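Locks, week two

2022-11-13

OK quick one tonight, I have to be up at stupid o'clock and there are still two boxes of hinges in my hallway. But people asked how the door thing was going so.

Short version: the old building on Salinas Street is getting new locks. All of it, every guest room, plus the linen closets, plus the side door that has stuck since before I started. I run the front desk, mostly nights, and somehow that makes me the lock person. I did not apply to be the lock person.

Background if you're new. We had the old magstripe ones. Sixteen years old, the oldest of them. Guests put the card next to their phone, card dies, guest comes down in socks at 1 am, I recode it, guest goes up, card dies again because it went straight back next to the phone. I kept a tally for a while last winter and then stopped because it was making me mad. The owners finally said yes in the spring, then no, then yes again, and now it's November and we're doing it in the cold with the doors propped open. Great.

We looked at three outfits. I'm not going to trash the two we passed on. One wanted us to replace the whole doors, which, no. They're solid old doors and they're nice. The other one had an app for everything and the guy could not tell me what happens when the wifi drops. I asked twice. He said "it doesn't drop." Sir, I have met our wifi.

So we went with Cillitz. Plain RFID, card or fob, battery in the inside half, works whether or not the network is up. The reader is a little black square and the handle is brushed metal, and it covers most of the old holes. MOST. More on that.

The price was $238 a door before labor, which the owners groaned about and then paid. Labor is separate, and it's Roland Wainwright and his nephew, and they are worth it. Roland has been hanging doors in this town forever. He talks to the doors. He also does not read the instructions until the second one, he says the first door is for learning. Room 4 was the learning door. Room 4 now has a small brass plate on it and we will not be discussing room 4.

Things I've learned, in no order:

The old holes. Our old locks had a longer plate, so there's a strip showing underneath the new one, bare wood, with a screw hole right in the middle. You can get a cover plate from Cillitz but it's extra and it was backordered. Roland cut some from brass stock he had. Looks better than the real thing IMO. If you're planning this, measure your old plate FIRST and ask about covers before you sign. I'd have saved myself a week of emails.

Which way the door swings. I sent in a list with every door marked left or right. I got it wrong on the whole back hall. You stand outside the room, and I was standing inside the room. The handles flip, thank god, so it was a ten minute fix per door and a lot of sighing from the nephew.

Strike plates. The part on the frame. I thought we'd reuse the old ones. You can't, or you can but then the latch sits a hair low and the door only clicks if you pull it hard. Guests don't pull it hard. Guests let it go and walk off to breakfast and the door just sits there not latched. So new strikes, and chiseling, and sawdust on the carpet that I vaccum at 6 am.

Batteries. Four double A's in each lock. The lock blinks when it's getting low but only when someone uses a card, and guests don't know what the blink means. I'm putting a date sticker inside each battery cover and we'll just change them all on a schedule. Boring but I'm not doing a lockout on a holiday weekend.

Closers. This one I care about. Half our rooms had door closers that were basically decorative. A fancy lock on a door that doesn't shut is a fancy nothing. Roland adjusted what he could and we ordered Mimdale closers for the rest, the slim kind, and wow. Doors shut. Quietly! The lady in the corner room who stays with us every month came down just to say so. She has complained about the slamming since her first visit so that felt like a medal.

Peepholes too while we're at it. The old ones were fogged or painted over (who paints over a peephole). New wide ones with the little swing cover on the inside. Cheap, fast, should have been done years ago. And the swing bars, we kept those, just new screws. Longer screws. The old ones were going into about nothing.

Cards. We got 1,316 of them. I wanted fewer. Apparently there's a price break and the owners saw the price break. They're in my office, in the cupboard, in the other cupboard, under the desk. They're plain white because I couldn't get anyone to agree on a picture. I kind of like plain. Room number does NOT go on the card, please, if your hotel still does this, stop it. Write it on the sleeve.
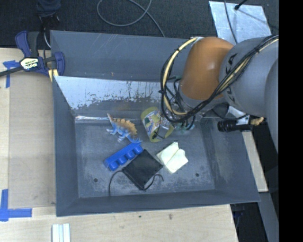 Anyway the encoder. It's a little box that plugs in at the desk and you set the card on top and it beeps. Took me one evening to learn. The night guy from our sister place over in Fosudmont came by to see it and he wants one now, they're still on actual metal keys over there with the big tag. Which, I'll be fair, metal keys never needed a battery.

What I like best is the log. A guest says someone was in my room, I can pull up every time that lock was opened and by which card. Had to do it already, first week. It was the guest's own husband. Everyone was very polite about it.

What I don't like: the master cards. You need to be so careful with them. We have one for housekeeping per floor and one for me and one in the safe, and they expire every day at the end of shift and have to be redone at the desk. Housekeeping hates this. I get it, it's one more line to stand in. But a master that lives forever in somebody's coat pocket is how you end up on the news. We'll find a rhythm.

Also the side door is still not done. The frame is out of square so bad that Roland just looked at it and went to get a coffee. He thinks he can shim it. I think it needs a new frame. The owners think it needs to wait until the next budget. So for now it's the old deadbolt and a sign, and I walk down and check it every couple hours.

Left to do: the top floor, the linen closets, the side door, room 4's feelings. And I have to write a one page thing for guests on how to use the card, because people keep swiping it along the edge of the door like it's the old kind. You just hold it there. Hold it on the black square, wait for green, then push the handle down. Some of them push the handle first and then hold the card and then tell me its broken.

If anyone reading has done a changeover with guests in house, how did you handle the day of? We've been moving people one room over while theirs gets done and it's OK but the luggage shuffle is killing us. Put it in the comments. I'll read them on shift.

Ok hinges. Bed.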